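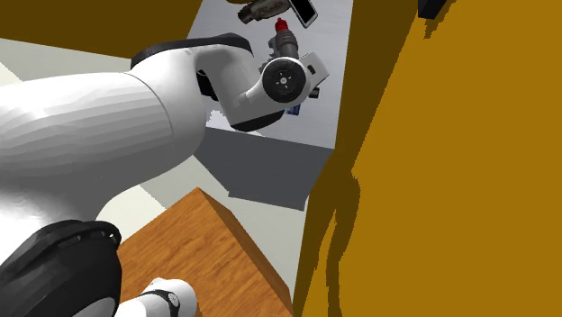

Grurnville, 12월

올겨울에는 담요를 뜨고 있어요. 목도리 두 개랑 짝이 안 맞는 양말 한 켤레가 제 뜨개 경력의 전부인데, 무슨 바람이 불었는지 침대를 다 덮는 크기로 시작해 버렸습니다. 벌써 한 달 가까이 됐고 이제 겨우 무릎을 덮을 만큼 자랐어요. 그래도 뜨는 동안 따뜻하니까 절반은 성공이라고 쳐야겠지요? 생각나는 대로 좀 길게 적어 볼게요.

실은 Trikgate 쪽 골목에 있는 Matico에서 샀어요. 간판이 작아서 저는 늘 한 번씩 지나쳤다가 되돌아옵니다. 들어가면 양털 냄새가 훅 나고, 벽 한쪽이 전부 회색인데 그게 또 다 다른 회색이에요! 비 오기 전 회색, 조약돌 회색, 오래 쓴 행주 같은 회색... 한참을 서서 만져 보다가 결국 귀리죽 색을 골랐습니다. 집에 와서 보니 제 스웨터랑 똑같은 색이더라고요.

주인분이 이 정도 담요면 800그램은 있어야 한다고 하셨는데, 제가 괜히 자신만만하게 조금 덜 사겠다고 했어요. 지금 생각하면 그 말씀을 들었어야 했습니다. 같은 염색 로트가 남아 있을지 걱정돼서 어제는 전화까지 드렸어요. 다행히 몇 타래 있다고, 따로 빼 두겠다고 하셨고요. 전화 끊고 나서 혼자 부엌에서 박수를 쳤네요.

무늬는 잔물결처럼 보이는 걸로 정했어요. 겉뜨기와 안뜨기만 할 줄 알면 된다기에 덥석 골랐는데, 할 줄 아는 것과 순서를 안 잊어버리는 건 완전히 다른 이야기였어요. 라디오에서 좋아하는 노래가 나오면 꼭 그 줄에서 틀립니다. 그래서 요즘은 아는 노래가 안 나오는 방송을 틀어 놓고 떠요. 덕분에 농산물 시세에 밝아졌습니다. 양파가 올랐대요.

그리고 코 수 이야기. 도안에는 시작코가 410코라고 되어 있었거든요. 분명히 다 잡고 세었는데 셀 때마다 숫자가 달라요. 세 번 세서 세 번 다 다르게 나왔을 때는 그냥 불을 끄고 잤습니다. 다음 날 아침에 스무 코마다 마커를 걸면서 다시 세었더니 딱 2코가 모자라더군요. 이 정도면 그냥 가도 될까 하고 차를 한 잔 다 마시도록 고민하다가, 결국 풀고 다시 잡았어요. 마커는 처음부터 거세요, 여러분. 비싼 것 말고 자투리 실을 동그랗게 묶어서 걸어도 충분합니다.
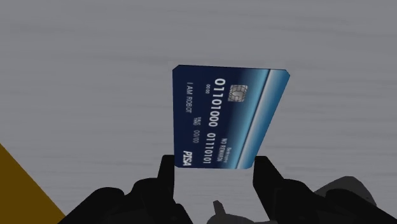
다시 잡은 다음부터는 희한하게 손이 편해졌어요. 처음에는 실을 어찌나 꽉 당겼는지 바늘이 코에 안 들어가서 손목이 뻐근했는데, 풀면서 마음도 같이 좀 풀린 모양이에요. 왼손 새끼손가락에 실을 한 번 감는 방법이 있다기에 따라 해 봤고, 저한테는 그게 맞았습니다. 안 맞는 분도 계실 거예요. 저희 이모는 평생 실을 목에 걸고 뜨셨는데 그렇게 고를 수가 없었거든요.

토요일 오후에는 Meesuk에 들고 나가서 떴어요. 창가 자리가 넓고, 생강차를 시키면 주전자째 내주는 찻집입니다. 담요가 무거워서 장바구니에 넣어 메고 갔더니 옆 테이블 어르신이 뭘 뜨느냐고 물으시더라고요. 담요라고 했더니 아주 안쓰러운 표정으로 고개를 끄덕이셨어요. 그러고는 본인도 첫아이 낳기 전에 시작한 담요를 그 아이가 학교 들어갈 때 끝냈다고... 위로인지 예고인지 모르겠지만 한참을 같이 웃었습니다.

그날 배운 것 하나. 줄이 바뀌는 자리에서 첫 코를 뜨지 않고 그냥 넘겨 주면 가장자리가 훨씬 얌전해진대요. 집에 와서 해 보니 정말 그래요! 문제는 이미 뜬 부분과 새로 뜬 부분의 가장자리가 눈에 띄게 다르다는 건데, 이번에는 풀지 않기로 했습니다. 나중에 덮고 누워서 거기를 만지면 아, 여기서부터 그 어르신이 알려 주신 데구나 하겠지요.

책도 한 권 빌려 봤어요. 도서관에 있던 두꺼운 무늬 모음집인데 537쪽이나 돼서 뜨개를 하기 전에 팔 힘부터 길러야 할 판입니다. 앞사람이 꽂아 둔 메모지가 그대로 있었는데, '모자, 파란색, 귀 덮이게'라고만 적혀 있었어요. 완성했을까요? 자꾸 궁금해요. 저는 메모지를 원래 있던 쪽에 다시 끼워 두었습니다.

지금은 저녁 일곱 시 반이고, 국을 데워 놓고 한 줄만 더 뜨고 먹으려다가 국이 다시 식었어요. 빼 두신 실은 이번 주 안에 가지러 갈 거예요. 가는 김에 끝이 뭉툭한 돗바늘도 하나 사려고요. 혹시 긴 줄바늘 케이블이 자꾸 꼬이는 분들은 어떻게 펴서 쓰시는지 알려 주세요. 뜨거운 물에 담그라는 말도 있고 그냥 쓰다 보면 펴진다는 말도 있어서 아직 못 정했습니다.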